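Section 6: Folding soft tops on the bed

I do all my folding on the bed, mainly because it saves my back (and because the kitchen table is never clear). If you've bought the Stasiv drawer dividers, this is the bit where you get your sweatshirts and fleeces to fit them – it's easier than it looks, I promise!

1. Pull the bottom sheet tight and move the pillows out of the way.
2. Drop one top on the bed and spread it out. Don't fuss over it yet.
3. Find the biggest crease and open it out from the middle, working towards the sides.
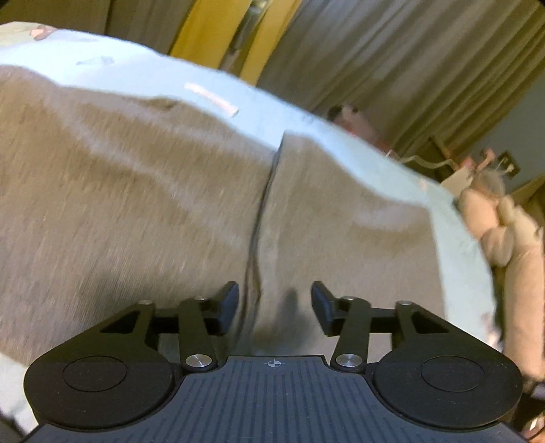
Fig. 18. Grey fabric spread on the sheet, still bunched, with a long crease down the middle.

4. Smooth the rest with the flat of your hand. Brushed fabric likes to spring back, so I go over mine twice.
5. Fold both sides in until the width is 30 cm, tucking any sleeves behind.
6. Fold up from the hem in thirds and stand the bundle on its edge in the drawer.

Note: very thick fleeces only want folding in half at step 6. Yaryna Tkachenko wrote in to tell me this in September and she was quite right, so I've changed my own drawer too.

Caution: don't press hard on the dividers when the drawer is full. The clips can pop out, and they're a pain to find under a chest of drawers. Spare clips are part no. 329.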